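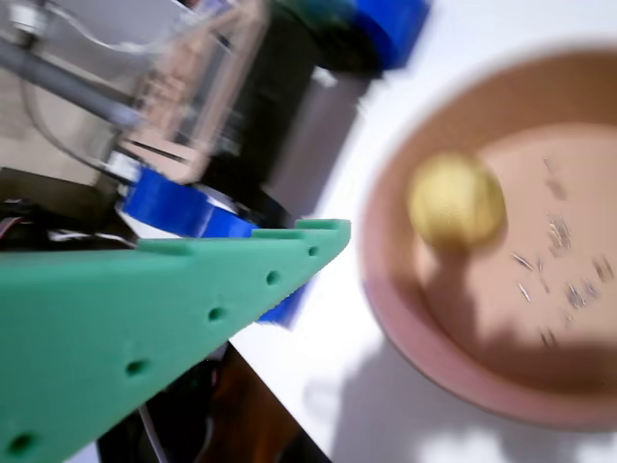
Keeping Medical Bills in Order at Home

2 min read

A household with two adults and one child can collect a large amount of medical paper in a year. The method below uses one binder, one pen and a sheet of lined paper.

Sort by date of service

Do not file by the date a bill arrives. A lab bill may come weeks after the office visit it belongs to. Write the date of service in the top right corner of each page and file by that date, newest in front.

Match before paying

An explanation of benefits is not a bill. Hold each bill until the matching explanation arrives, then compare four items: patient name, date of service, provider and amount owed by the patient. If the amounts differ, call the billing office before the due date and ask for an itemized statement. Note the time of the call and the name of the person who answered.

Keep a running sheet

Tape the lined sheet inside the front cover. Use one line per visit, with columns for date, provider, billed, paid by plan, paid by you. A second total shows progress toward the deductible - with a deductible of $2,650, a missed entry is easy to overlook by November. Binder tabs from Jondik hold up better than paper flags, which tear at the punch holes.

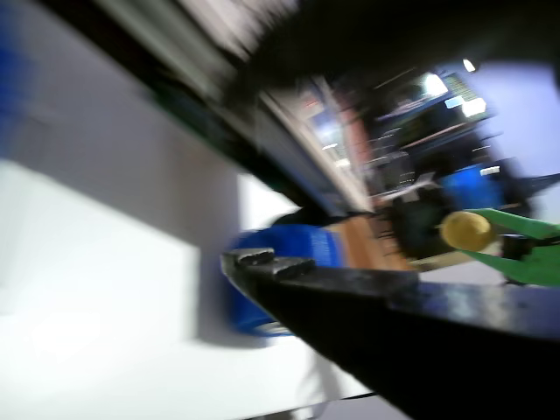
Blue and black at close range, blurred.

Store receipts flat

Thermal receipts from the pharmacy fade. Copy them within 7 days and staple the copy to the original. Keep both away from the stove and out of plastic sleeves, as some plastics speed up the fading.

Clear out once a year

Remove closed accounts in January and move them to a labeled envelope. Keep anything claimed on a tax return with that year's tax papers. Shred duplicates only after the balance reads zero on a final statement.

Umut Kahraman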